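The Summer of the Card Game

My aunt Maya Sfeir cheats at cards. I'm putting that first so you know where I stand. She has cheated my whole life, she cheated her own mother in the hospital, and the summer I moved in with her (July, the hottest I can remember, the kind of hot where you lie on the tiles in your underwear and think about fish) I decided I was going to catch her at it.

I was between things. That's what I told people. I had been let go from Haddadin, where I answered the phone for a company that sold water pumps, and my lease was up the same week, and Aunt Maya had a spare room and opinions about my hair. So I came to Jarcombe on the bus with two bags and a cactus, and she met me at the station in her church shoes and said, "You got thin. Do you still play?"

I still played.

The game has no proper name. Everybody in our family calls it Donkey, but it isn't the Donkey other people play, which is a children's game. Ours has two decks and a rule about sevens that changed depending on who was winning. You play it in pairs. My aunt's partner was Khalil Masri from downstairs, who used to drive a bus and still sat like he was driving one. My partner was whoever we could get. Mostly that was Rawan Majali, who was my age and studying to be a dental assistant and played like she wanted to hurt somebody.

"She's signaling him," Rawan told me on the stairs, after the first week. "The ear thing."

"What ear thing?"

"When she's got the queen she touches her ear!"

So I watched the ear. I watched that ear for three nights straight, I could have drawn it for the police, and on the fourth night my aunt touched it, and I played everything I had against the queen, and she laid down a pair of twos and took the lot. Khalil laughed so hard he had to go stand by the window.

We kept the score in an old accounts book, the long kind with green lines. She'd had it since before my uncle died. His handwriting was in the front, very small and neat, and then it was hers, big and slanted and rude, with little comments. "Arnel cried." "Power cut, doesn't count." Arnel Fajardo was a friend of my uncle's from his days on the ferries, and I had never met him, but going by the book he was the worst card player who ever lived. On one page she'd written his total as minus 2,488 and underlined it twice.

"Is that even possible?" I asked her.

"You have to really try," she said. "He was a lovely man. He brought mangoes."

I liked that book. I used to read it in the afternoons when she was asleep, with the shutters closed and the street gone quiet, and it was better than most novels I've read. You could tell when they'd had a fight, because he'd write the scores and she wouldn't add anything. You could tell when money was short. There's a stretch where they stopped playing for coins and played for chores, so it says things like "Maya, dishes until spring." Then comes a gap. Then her handwriting, starting over at the top of a clean page, with no date and only three players.

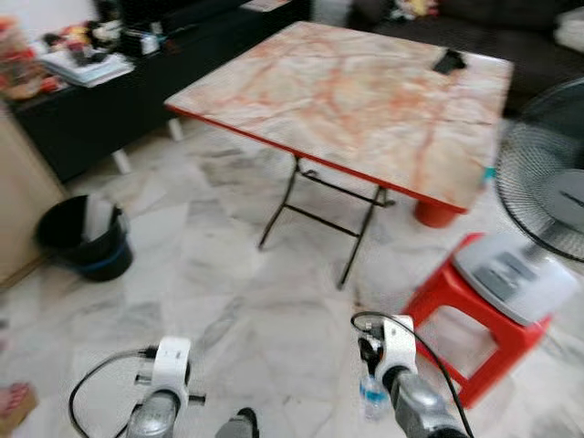 The Last Hand

Her sister-in-law came at the end of the month. Lama Abou Jaoude was over 80 and had married twice and buried both of them, and she walked in with a cane and a bag of pistachios and asked who was losing. I said I was. She said move over.

So that night it was Lama and me against my aunt and Khalil, with Rawan sitting behind us eating all the pistachios, and I'd love to tell you I played well but I don't think I made one decision. Lama just looked at me. I'd reach for a card and she'd look at me and I'd reach for a different one. (Is that cheating? It's probably cheating.) We took the first round, and the second, and my aunt started humming, which she only does when she's worried.

Then she touched her ear.

I froze. Rawan kicked my chair. I looked at Lama, and Lama was looking at my aunt, and she had the softest expression on her face.

"He used to do that," she said. "My brother. He did it from when he was little."

My aunt put her hand down flat on her cards. She didn't say anything for a bit. Khalil studied his hand as if there was something written on it.

"I know he did," my aunt said finally. "I picked it up somewhere. Are you going to play, or are you going to visit?"

"I'm playing," Lama said, and put down the queen.

I'd been so busy all month trying to work out what the ear meant. I felt about four years old. Rawan stopped chewing. And my aunt, I swear to you, reached over to pat Lama's hand, a very tender pat, and when she took her own hand back there was one card fewer in front of Lama than there had been.

"Maya," said Lama.

"What?"

"Give it back, Maya."

She gave it back! She even laughed. She had the nerve to say it must have stuck to her, in this heat, and Khalil backed her up, and the two of them lost by 20 and argued about the sevens until Lama fell asleep in her chair.

I got a job that fall, with Irport, in the office by the docks, and found a room of my own with a window that sticks. I still go over most weeks. The cactus stayed with my aunt because she says I was drowning it. And before I moved out I asked if I could write that night's score in the book myself, and she thought about it for a long time and then handed me the pen, and stood over me the whole time to make sure I put it down wrong.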